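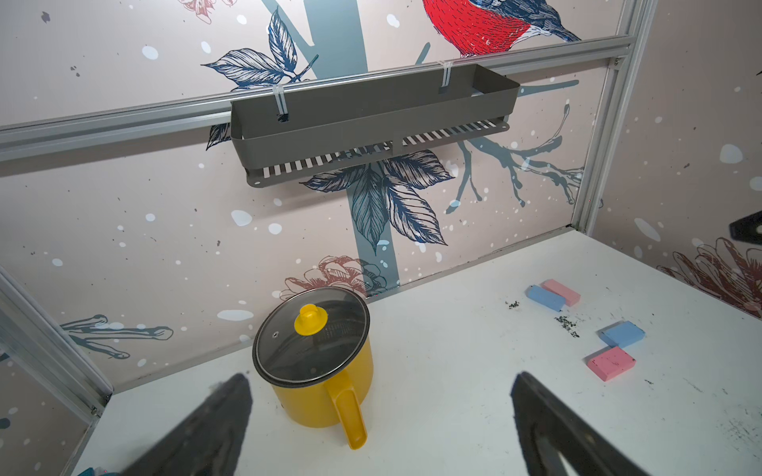
Vol. 20, No. 6

I have a soft spot for the founders who never got a statue. You know the big names from school, and so do I, but the man I've been chasing for the last two winters was a county clerk in Herkent, and he signed his letters with a single initial. No portrait. No famous last words. What he left is a box of minutes from the town meetings where Herkent argued over whether to ratify the Constitution, and I love that box more than I can say.

The meetings ran through a very cold November, in a tavern on the Rinden road. The clerk wrote down everything! Who shouted, who left early, who owed the tavern keeper for cider. One farmer stood up seven times to ask where the bill of rights was (a fair question, and plenty of people in plenty of states were asking it too). The clerk's handwriting gets bigger each time, and by the last one he has pressed so hard the pen went through the paper. 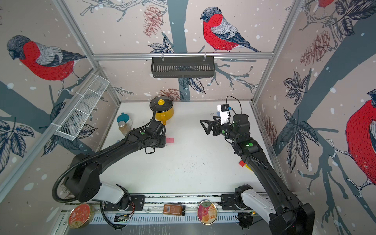

Page last updated: 18 Feb 2020

I first read those pages in 2000, on a school trip to the Hinover archive, and I'm sorry to say I was mostly thinking about lunch. Going back as a grown-up was different. I sat there with my pencil (they don't allow pens) and read the final vote three times over. Herkent said yes by 6 votes, and the clerk, who had kept his own views out of it for pages and pages, wrote "Well done" in the margin and then crossed it out — but lightly, so you can still read it.

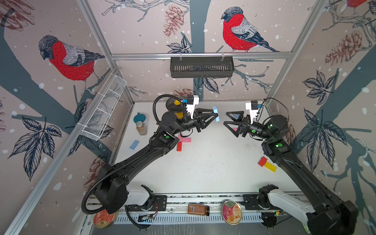
Bullfinches and pine cones on the wallpaper.

If you want to see the minutes, Hinover brings them out on request, and you should call ahead. The tavern is gone. There's a stone marker where it stood, at the north end of Park, half hidden by a hedge, and the date on it is off by a year. I've written to the town twice. The farmer with all the questions is buried up the hill, and his stone has the spelling wrong too, at least if you go by the clerk, and I do.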